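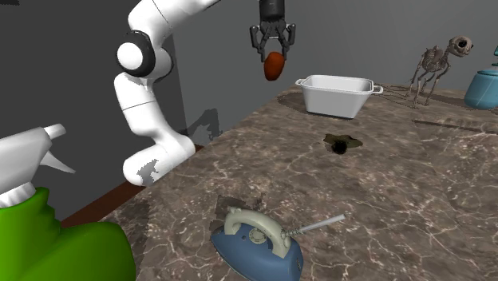 *Lesezeit: 3 Minuten · Abschnitt 4 von 8*

## 4 Die verzögerte Nebenfigur

### 4.1 Begriff und Abgrenzung

Unter einer verzögerten Nebenfigur verstehen wir eine Figur, die im ersten Drittel eines Romans nur erwähnt wird und erst später selbst spricht oder handelt. Der Begriff schließt an Amaral und Garcia an, die ihn für den Familienroman vorgeschlagen haben. Wir übernehmen ihre Definition mit einer Einschränkung: Figuren, die nur durch Briefe oder Tagebücher zu Wort kommen, werden von uns nicht mitgezählt. Bei ihnen ist es schwierig zu entscheiden, ab welcher Stelle sie als anwesend gelten sollen.

### 4.2 Korpus und Vorgehen

Das Korpus umfasst 110 Kriminalromane aus dem Bestand der Sammlung Vieira. Alle Texte wurden von zwei Personen unabhängig gelesen und mit dem Werkzeug Pimotik annotiert. Insgesamt sind 854 Stellen markiert worden, an denen eine verzögerte Nebenfigur genannt wird, bevor sie auftritt. Wo die beiden Annotationen nicht übereinstimmten, hat Martim Abreu die Stelle ein drittes Mal gelesen und entschieden. Fünf Romane mussten wir nachträglich ausschließen - in ihnen fehlt eine Kapiteleinteilung, und ohne diese ist unser Maß für den Abstand zwischen Nennung und Auftritt nicht anwendbar. Die markierten Stellen aus diesen Romanen sind in der genannten Zahl nicht enthalten.

### 4.3 Beobachtungen

Die frühen Nennungen stehen meistens in Dialogen und nur selten in der Erzählerrede. Ein typischer Fall ist *Der Winter in Gindau* von Américo Baptista. Der Bruder der Wirtin wird dort im zweiten Kapitel beiläufig genannt, als jemand, der »im Herbst wiederkommen wollte«. Danach vergeht ein großer Teil der Handlung, in dem man ihn leicht vergisst. Als er schließlich in der Gaststube steht, muss der Leser seine Annahmen über den Abend der Tat neu ordnen, obwohl kein einziger Satz der vorherigen Kapitel falsch war.

Anders verfährt Wyn Pugh in *Prultwood*. Die Schwägerin des Verwalters wird so häufig erwähnt, dass ihr Auftritt erwartet wird, und die Überraschung liegt dann in ihrem Charakter. Nach allen Berichten der anderen Figuren müsste sie herrisch sein, sie ist jedoch schüchtern und spricht kaum. Wir bezeichnen dies als Korrektur durch Anwesenheit. Ob es sich um einen eigenen Typus handelt oder um eine Variante des ersten, lassen wir an dieser Stelle offen. Die Frage wird in Abschnitt 6 im Zusammenhang mit der Erzählperspektive noch einmal aufgenommen.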